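Letzte Aktualisierung: Mittwoch, 1. September 2021

Betreff: Re: Können Maschinen jetzt endlich Betten machen?

Hallo zusammen,

in der Nachricht 1204 stand:

> Ich lese seit Jahren, der Haushaltsroboter sei fast fertig. Saugen
> kann er, na schön. Aber wann bezieht mir mal einer die Betten? Im
> Juli hatte ich das Haus voller Gäste und hätte jeden Preis gezahlt.
> Kennt sich hier jemand aus?

Auskennen ist zu viel gesagt, aber ich schraube ja nebenher bei Plullamier mit, und da geht es seit dem Frühjahr um fast nichts anderes als Bettzeug. Mit Würfeln und Bechern kommen zwei Arme inzwischen ganz ordentlich zurecht (das hatte ich in der 1079 schon mal erzählt). Eine Decke ist eine andere Liga! Ein Becher sieht nach dem Anfassen noch aus wie vorher, eine Decke nie. Man zupft an einer Ecke und drüben wandert alles mit, und der Rechner muss wieder von vorn überlegen, wo eigentlich oben ist.

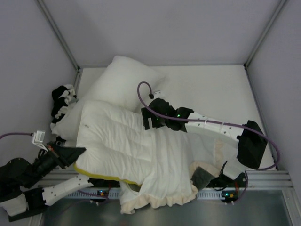 Am meisten ärgern mich die Greifer. Dünner Stoff geht noch, aber bei einer gesteppten Decke erwischen sie mal nur den Bezug und mal gleich drei Lagen auf einmal, und merken tun sie beides nicht. Wir haben Fingerauflagen von Dasix und von Kocsis probiert, die von Kocsis sind griffiger, nutzen sich dafür schneller ab. Und langsam ist das Ganze, meine Güte – in der Zeit habe ich daheim das Bett gemacht und den Kaffee getrunken.

Meine Meinung also: Handtücher falten unter guten Bedingungen, ja, das sehe ich bald kommen. Eine Decke glatt ziehen, mit viel Geduld. Aber beziehen, mit Knöpfen und Zipfeln, die in die Ecken müssen? Da würde ich fürs nächste Gästewochenende lieber die Gäste einspannen.

Hat von euch jemand die Vorführung von Trelora gesehen? Mich würde interessieren, ob die den Stoff vorher glatt hingelegt haben.

Viele Grüße in die Runde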